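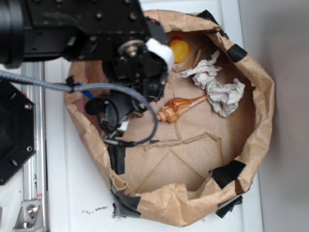

24 de octubre de 2021 | Redacción Flastlow

Tiempo de lectura: 6 min

Buscar en Flastlow… Buscar

Las bolsas de papel dejan de ser gratis en Grendach a partir de noviembre

Pues ya está, ya lo han colgado en el tablón de la entrada y en la web: el mercado de Grendach va a cobrar las bolsas de papel desde el primer día de noviembre. Dos céntimos las pequeñas, las del pan y la fruta, y dieciséis las grandes con asa. Yo me enteré el viernes haciendo cola en la pescadería, que es donde me entero de casi todo, y al principio pensé que era un rumor de esos que dan tres vueltas al barrio y luego se quedan en nada. Pero no, va en serio, con su cartel plastificado y todo.

La cosa viene de lejos. Cuando quitaron las de plástico, los puestos se pusieron de acuerdo para regalar las de papel y que la gente no se enfadara demasiado. Funcionó, claro que funcionó, ¡como que eran gratis! Yo misma salía de allí con una bolsa para los tomates, otra para las cebollas, otra para el perejil (que ya me dirás tú para qué necesita bolsa el perejil) y una grande para meterlas todas. Multiplica eso por la clientela de un sábado y te sale una montaña de papel que alguien tiene que pagar.

Ese alguien eran los puestos. El papel se lo compran a Mener, que tiene el almacén en la salida hacia el polígono y que este año ha subido la tarifa dos veces. La primera subida se la comieron los comerciantes sin decir ni pío. Con la segunda ya no ha habido manera. En el comunicado del mercado se dice que 454 paquetes de bolsas han salido de los mostradores solo en lo que va de otoño, y que a ese ritmo no llegan a Navidad sin tocar el precio de la comida. Visto así, casi prefiero que me cobren la bolsa a que me suban las mandarinas.

Participan 24 puestos, según la misma nota. Los demás, entre ellos la floristería y el de los encurtidos, seguirán como hasta ahora porque usan su propio envoltorio. También se queda fuera el bar de la esquina, que te pone el bocadillo en lo que pilla y a mucha honra.

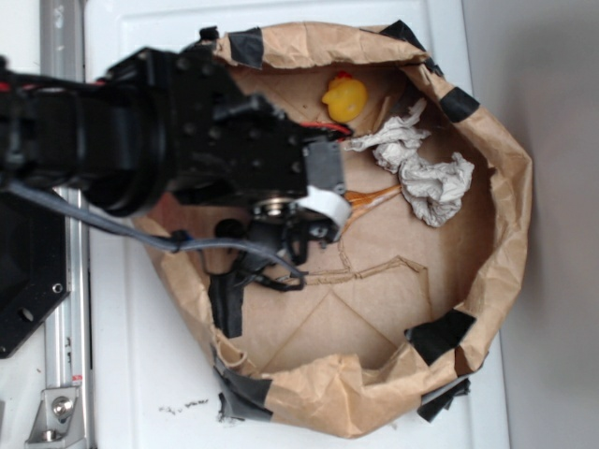

Ahora, lo que más se comenta no es el precio. Es lo del descuento. Si llevas tus bolsas de casa, sean de tela, de papel ya usadas o de esas de malla que se han puesto tan de moda, te sellan una cartulina, y con dieciséis sellos te descuentan dos euros en la compra. A mí esto me parece estupendo, aunque ya veo venir el drama de la cartulina perdida en el fondo del bolso, junto a la del café, la de la peluquería y la de la gasolinera que cerró hace años y que todavía llevo encima por si acaso. He preguntado si habrá algo para el móvil y de momento me dicen que no, que más adelante.

Un detalle importante para los que somos de reutilizar: las bolsas de papel usadas valen siempre que estén limpias y secas. En la carnicería y en la pescadería no las aceptan, y ahí no hay discusión posible. Para esos dos mostradores hay que llevar recipiente con tapa o pagar el envoltorio, que va aparte y cuesta lo mismo que antes. Yo he probado lo del táper con los boquerones y va bien, pero pídelo antes de que te los pesen, que si no toca volver a empezar y la cola te mira mal.

Y ya que estamos, os cuento cómo las guardo yo, que me lo preguntan mucho en los comentarios. Las pequeñas las doblo en tres y las meto en una caja de zapatos de pie, como si fueran fichas. Las grandes, planas debajo del fregadero no, por favor, que cogen humedad y luego se abren por el fondo en mitad de la calle (me ha pasado, con seis huevos dentro, no quiero hablar de ello). Mejor en un cajón seco, o colgadas de una pinza detrás de la puerta. Aguantan cuatro o cinco viajes sin problema si no las cargas con botellas. Cuando ya no dan más de sí, les doblo el borde hacia fuera un par de veces y me sirven para las peladuras, o para dejar madurar los aguacates, que con un plátano al lado van que vuelan.

En la calle hay opiniones para todos los gustos. He estado esta mañana dando una vuelta por los alrededores, y aunque los domingos el mercado cierra, la terraza estaba llena y no se hablaba de otra cosa. Una mesa entera decía que es un sacacuartos y que por dieciséis céntimos ya podían hacer las asas más fuertes. En la de al lado defendían que tenían que haberlo hecho mucho antes. Y yo en medio, con mi café con leche, tomando notas en una servilleta. Lo de las asas lo suscribo, por cierto. Las del año pasado eran retorcidas y aguantaban; las de ahora son planas, van pegadas y con un kilo de patatas empiezan a sufrir.

Sobre eso también hay noticia, pequeñita pero la hay. El mercado dice que está mirando muestras de otra casa, Prothero, con un papel más grueso y el fondo cuadrado, que se tiene de pie sola en el mostrador. Saldría algo más cara y no han dicho cuánto. Tampoco está decidido que vaya a sustituir a la actual, puede que convivan las dos y que cada puesto elija. Si queréis mi opinión, una bolsa que se tiene de pie me arregla media vida, sobre todo en el maletero, donde las naranjas tienen tendencia a la aventura.

Las primeras semanas van a ser un poco lío, eso lo damos por hecho. Los puestos no cobrarán la bolsa a quien compre por encargo ni a los pedidos a domicilio hasta que se acabe el papel que ya tienen comprado, y en los carteles pone que habrá un cajón junto a la puerta principal para dejar bolsas sobrantes en buen estado y coger las que te hagan falta. Deja una, coge una. El cajón me gusta más que todo lo demás, y ya tengo apartado un buen montón para llevar el primer día, que en mi cocina no cabe ni una más.

El horario del mercado no cambia: de martes a sábado, mañanas, y las tardes de jueves y viernes. La cartulina se pide en cualquiera de los puestos adheridos, que llevarán una pegatina verde en el cristal, y no hace falta dar ningún dato ni hacerse socio de nada. Vale para todos los puestos juntos, o sea que puedes sellar en la frutería y gastar el descuento en el queso. Los sellos no caducan hasta el verano. Lo que no se puede es pedir dos sellos por llevar dos bolsas, es uno por compra, que ya lo pregunté yo antes de que lo preguntarais vosotros.

Si vais esta semana todavía os las darán gratis. Yo iré el martes a primera hora, con el carro y la bolsa de malla, a por calabaza y castañas.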